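About Stillell

Stillell is a small stationery company for people who still like to write things down. We sell notebooks, fountain pen ink, blotting paper, envelopes and a lot of odds and ends that don't fit on any one shelf. If you have ever stood in a shop opening and closing the same notebook because you liked the way the cover moved, you'll feel right at home with us!

We started with paper. The big stores had plenty of notebooks, but the ones we loved kept vanishing, replaced by something thinner that let the ink soak straight through. So we began buying from small mills and binders, first for ourselves and our friends, then for their friends, and then for people we had never met who wrote us very long emails about line spacing. (We answered every one. Some of those writers still order from us.)

These days the shop carries 386 different items. That sounds like a lot until you start counting envelope sizes. Everything on the list has been used by somebody here, for real letters and real shopping lists, before it goes on sale. We have a shared desk at the back of the shop where new things get tried out, and it is always a mess.

What we make

Most of what we sell comes from other makers, but we have two lines of our own and we're very fond of both.

The Tereck is our everyday notebook. It has a sewn binding, so it opens flat on the first page and on the last, and the paper is a warm off-white that is easy on the eyes under a desk lamp. You can get it ruled, plain or with a dot grid. We went back and forth for months over the dots. They used to be too dark, and a customer who draws garden plans told us so, and she was right, and now they're a soft gray you can see when you need them and forget when you don't.

The Caron is our letter set. Each box holds 15 sheets and 15 envelopes, and the sheets are sized so that one fold is all you need. The envelopes have a proper gummed flap. Yes, you have to lick it, or use a damp sponge if you'd rather – we sell the sponge too. Caron comes in cream, pale blue and a green that changes a little from batch to batch. We've stopped fighting with the green. If you want two boxes that match, order them together and put a line in the notes so we can pull them from the same batch.

Writing away from home

A good part of our mail comes from people who write on the move: in train seats, on hotel beds, at sticky café tables. We love this! A letter from somewhere else is about the nicest thing a mailbox can hold. We keep a travel shelf for exactly these customers, with pocket notebooks, pencil rolls, short pens and small ink bottles with tight caps.

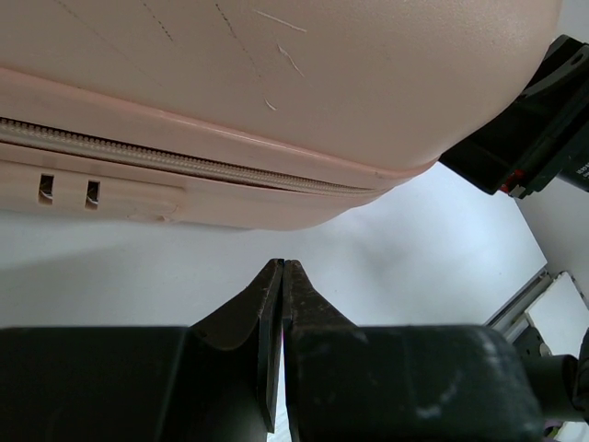 A pink hard-shell suitcase with a few miles' worth of scratches.

We get asked all the time about flying with a fountain pen. Keep it full or keep it empty, carry it with the nib pointing up, and wait until the plane has leveled off before you uncap it. A half-full pen is the one most likely to leak, as the air inside has more room to expand. Put ink bottles in a zip bag, then put that bag in another zip bag. Pencils don't care about any of this, and there's a lot to be said for pencils.

The shop

You'll find us on Valtau Street, in a narrow building that used to sell sewing machines. The long counter was here when we moved in and we kept it, along with the wall of shallow drawers, which turned out to be just the right depth for loose paper. You can buy single sheets from the drawers if you only want to try something. Please do! Paper is hard to judge from a screen, and one sheet with your own pen will tell you more than a page of writing from us.

There's a testing table by the front window with sample pens, pads and open bottles of ink. Stay as long as you like. Left-handed visitors, ask for the fast-drying tray, where we keep the inks that are least likely to smear under your hand. Kids are welcome at the table too, though we do swap the bottled ink for markers when they sit down.

On Friday we stay open until 9 for letter night. It's free and there's no sign-up. People bring whatever they owe somebody – a thank-you note, a birthday card, a reply that has been waiting since spring – and sit down and write it. Some evenings it's very quiet and some evenings hardly a word gets written. We have stamps at the counter and we walk the mail to the box ourselves when we lock up.

Repairs and refills

We do simple pen repairs in the shop: cleaning, nib straightening, new sacs and seals for older pens. If your pen needs more than that we'll tell you before you spend any money, and we can usually suggest someone who can take it on. Allow 7 working days for most jobs, and a bit more in December, when every drawer in the county seems to be searched for Grandpa's old pen.

Bring your empty ink bottle back and we'll fill it from our big bottles for less than the price of a new one. Any clean glass bottle with a good cap will do. Please rinse out the old color first, unless you're feeling adventurous. A few of our favorite shades began with somebody who didn't rinse.

Schools and groups

Teachers, we'd love to hear from you. We put together class packs of notebooks and pencils at a lower price, and we run a pen pal project that matches classrooms in different towns. We send the paper, the envelopes and a short sheet on how to address a letter, which surprises plenty of students (and a few of their parents). Matching for the fall starts in March, so write to us early if you want a partner class of the same age.

Get in touch

Email works, the phone works, and you can stop by any time we're open. But if you'd like to send us a real letter, we'll send you one back, written by hand on whatever paper we're excited about that week. Tell us what pen you're using. Include your return address on the letter itself as well as the envelope, please – we open the mail in a hurry and the envelopes get separated.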